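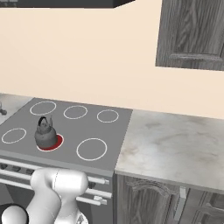

Dienstag, kurz nach vier, Dezember

So, zweiter Anlauf mit dem Sauerteig für die Rurkutgate, und diesmal schreibe ich gleich mit, sonst fragt mich Hema wieder drei Wochen später, wie viel Wasser drin war (und ich rate dann irgendwas).

Ansatz von gestern Abend: Roggenvollkorn von Bakke, gleiche Menge Wasser, dazu 40 g vom alten Anstellgut. Das hatte im Kühlschrank schon eine graue Pfütze obendrauf, hab ich abgegossen. Riecht nach Apfelessig, gar nicht schlecht! Heute früh schön aufgegangen, aber in der Mitte eingefallen, also stand er wohl zu lang. Nächstes Mal später ansetzen oder weniger Anstellgut nehmen, 20 g müssten über Nacht reichen.

Hauptteig: Weizen 1050 dazu, 2 % Salz aufs gesamte Mehl. Markos wollte unbedingt den Rest vom Vatau-Mehl verbrauchen, also ist davon auch eine Handvoll drin, nicht gewogen, sorry. Der Teig wurde davon deutlich klebriger als letzte Woche. Ich hab ihn trotzdem nicht nachgemehlt, nur mit nassen Händen gefaltet und dann 40 Minuten in Ruhe gelassen. Danach ließ er sich erstaunlich gut formen, ein bisschen breit lief er allerdings schon.

Gärkorb gut mit Roggenmehl ausstreuen!! Letztes Mal hing die halbe Kruste im Geflecht und ich hab den Korb eine Ewigkeit ausgebürstet. Reismehl soll noch besser gehen, steht auf der Einkaufsliste.

Gebacken mit viel Dampf, dann Temperatur runter. Kruste dunkel, unten klingt er hohl. Krume leider dichter als erhofft, knapp über dem Boden ein feuchter Streifen. Markos meint Untergare, ich tippe eher darauf, dass ich zu früh angeschnitten habe (er roch halt so gut). Wir haben uns nicht geeinigt, dafür ist ein halber Laib weg, mit Butter und grobem Salz.

Noch offen: Hema bringt das Thermometer aus Kiston mit, dann messen wir endlich die Kerntemperatur. Das Glas mit dem Anstellgut steht hinten links im Kühlschrank, bitte nicht mit dem Senf verwechseln und vor allem nicht fest zuschrauben. Füttern muss ich es morgen früh, Mehl dafür liegt schon abgewogen daneben.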